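3.2 Choice of center and spread for the timing data

Completion times at all three sites are bounded below and have long right tails. A handful of slow trials pulls the mean well above the typical value, and the standard deviation grows with it. We therefore summarize each session by its median and by the median absolute deviation (MAD), scaled by 1.4826 so that it estimates the standard deviation when the data are normal.

The full set holds 650 trials from 44 sessions, recorded at Flisside, Boltau and Kanis. Sessions are uneven in length. The shortest has 5 trials, and at that size the scaled MAD is biased downward. We applied the small-sample correction described in Section 2.4 to every session with fewer than nine trials and left the others alone. Leaving out the correction changes the pooled spread only in the third decimal place.

Trials that were stopped before completion have no time and are treated as censored. An early draft of this work dropped them, which made the slowest sessions look faster than they were. The median is still defined as long as fewer than half of the trials in a session are censored, and this held in every session kept for analysis.

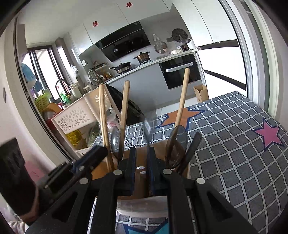
Figure 4. Gripper fingers on either side of a wooden utensil holder on a checked tablecloth.

Outliers were flagged with the Teixeira rule, which sets separate upper and lower fences from the two half-sample spreads. The usual symmetric fences flagged far too many points on the right and none on the left - a common result with skewed data. Taking logs first and then using symmetric fences gave nearly the same flags as the Teixeira rule at Flisside and Boltau. At Kanis the two methods disagreed on 9 trials, all of them with times close to the upper fence. Flagged trials were kept in all the analyses reported here.

To compare sites we used a permutation test on the difference in medians, shuffling whole sessions between sites, as trials within a session are not independent. Shuffling single trials gave p-values that were much too small. The code for the test was written by Thanakorn Siriwan and was frozen on July 15, 2025, before the site labels were attached to the data. Results for each pair of sites are given in Section 4.1.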